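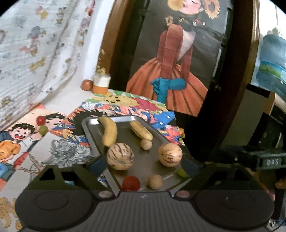 Costel Leka wants the jaw pads sold separately. He wrote that after a month with the Mernutden hand-held gripper his pads were polished smooth at the tips while the rest of the tool was fine, and that replacing a whole finger to get a new pad is a poor use of a parts budget.

The supplier, Jisow, has now listed pads as a spare. That removes the main objection we had to the Mernutden kit, so we put it back on the bench for a second look.

The kit is for groups that collect manipulation demonstrations by hand and train an arm on them later. The box holds the gripper, a wrist strap, a charging lead and a license for Clenditent, the recording software. The price is $603 with one set of fingers. A second set adds $139. The arm-side mount is sold under the Mladenović name and is not included, which the order page could state more clearly.

Our work was tabletop sorting with toy food: pick from a metal tray, place on the mat, return. Toy fruit is a fair test for a parallel gripper. A banana has one good grasp axis and several bad ones. A melon takes up most of the jaw opening and punishes a sloppy approach. Grapes go the other way, and the operator has to come in low and nearly vertical to get the fingertips on both sides without hitting the tray.

Results by shape were uneven. Large round items were easy once the operator learned to center the jaws before closing. Small balls rolled if one finger touched first. The tray rim was the most common cause of a spoiled take, and approaching along the long side cured most of it. Bare metal also gave us glare under ceiling lights. Clenditent has an exposure lock in the session menu; set it before the first take and leave it alone.

Calibration takes 21 minutes from a cold start and must be repeated after a finger change. Firmware 2 keeps the last calibration through a battery swap, and the earlier release did not. The export tool writes one folder per take, with jaw width and pose on a common clock. We found no dropped samples in the exports we checked.

Weak points remain. The grip is sized for a large hand, the strap buckle slips, and the manual still describes the old menu layout. Pads ship from Jisow in pairs. Orders placed before August get the Clenditent license extended at no charge.

Print this item | E-mail this item

Related items
Finger geometry and small parts
Mladenović mount: fit and cable routing
Clenditent export formats compared

Comments

Despina Zupan
Does the exposure lock survive a restart of the session? Mine resets, and I only notice at export.

Costel Leka
It resets for me too. Save it in the session template and load that first. Good to see the pads listed. Pairs are fine.

benchnotes
We put a thin rubber sheet in the tray. Fewer rolling balls, but the policy then did worse on bare metal, so we record both.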